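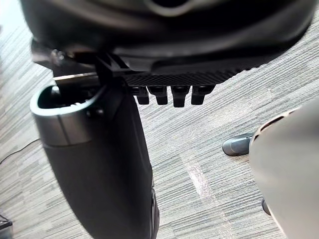
Carpet, cable and gripper from close range.

Household task rules (robotics)

Household task rules are the written and unwritten rules people follow when they let a robot arm handle everyday stuff in a room set up like a home. Shoe tidying is the one I know best, so most of this entry leans that way, and I'll say so when I'm only giving my own opinion. I've been editing this page on and off for a good while and the older version was very dry (sorry to whoever wrote it!), so I've loosened it up.

Where the rules come from

There isn't one big rulebook. What most small labs have is a house document that somebody wrote after a bad week, and then everyone borrowed from everyone. The one I learned on was the Clavness sheet, put together by Siobhán Ó Flaithearta and first passed around in March, back when it fit on a single page. It has grown a lot! The version I keep open is dated Tuesday, September 21, 2021, and it has 121 entries, many of them one line long. Jerura and Xiong each keep their own sheet, and they disagree with Clavness on plenty of things, mostly speed and who gets to press the stop button.

The formal safety standards for robots sit above all of this. A house sheet can be stricter than those but never looser, and every sheet I've read says that somewhere near the top.

Floor and cables

The floor section is the one people skip, and I really wish they wouldn't. Cables should be run along a wall or behind the furniture wherever there's room, and a loose run gets checked before each session. Clavness asks for 90 centimeters of clear floor on the side where the operator stands. Striped or patterned carpet is allowed under every sheet I know of, but Jerura wants it written in the log, along with the lighting, so that two sessions can be compared later without anyone guessing. 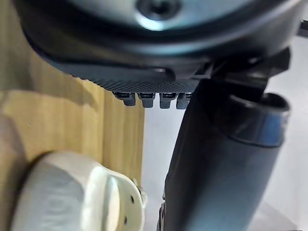 Speed near furniture is the other big topic. Once the fingers are close to a board or a shelf edge, the arm drops to its slow setting and stays there until it's well clear again. Xiong lets the operator pick the slow setting and Clavness fixes it in advance. I like fixed, personally – when I'm tired I always think I'm being careful, and the log tells me otherwise.

Then there's the question of what counts as a touch. Under Clavness, any contact with furniture that wasn't planned gets a line in the log, even a light brush. Xiong only wants the ones that move something. (This has been argued over on the talk page for ages and I'm not reopening it.)

Handling shoes

Slides and other open shoes have their own section, and it's a fun one. The sheets allow two basic holds:

Inside hold. The fingers go into the opening and the shoe is steadied or lifted from within. It suits soft, thick soles, and it keeps the strap from getting squashed.

Side hold. The fingers close on the outside of the sole. Fine for stiff shoes, less fun with foam.
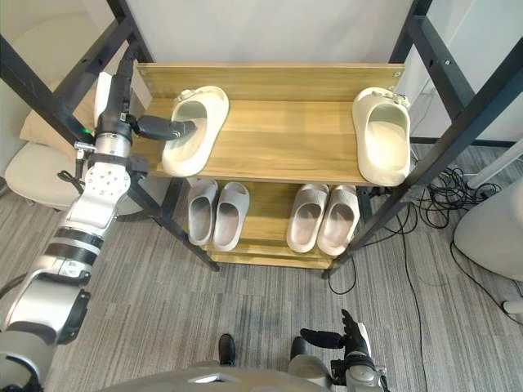 Pairs stay together. A pair goes on the shelf with both toes pointing the same way, and the session isn't marked done while one shoe of a pair is out of line with the other. How far out of line is where it gets fussy. Sovance, which makes the logging software a lot of us use, has a field for it, and I've seen people type whole paragraphs in there.

If the operator is using one arm, the other arm gets parked or held still, away from the shelf. Using both at once is allowed, but it's logged as a separate kind of task.

Logging

Each try gets its own number, good or bad, and bad ones are never deleted. That's the rule I'd fight for. My own log is up to 722 tries, and I'd guess I've learned more from the ugly ones. Clavness also asks for a full hand check every 700 tries: pads, screws, fittings and any cable that flexes with the arm. Jerura goes by calendar instead and does it monthly.

Open points

The sheets still don't agree on whether a shoe that gets dropped and picked up again counts as one try or two. Clavness says one, Xiong says two, and Jerura leaves it to the operator. If you have a newer copy of the Jerura sheet than mine, please fix that last bit.

See also: Gripper pad wear; Operator stop button; Tidying tasks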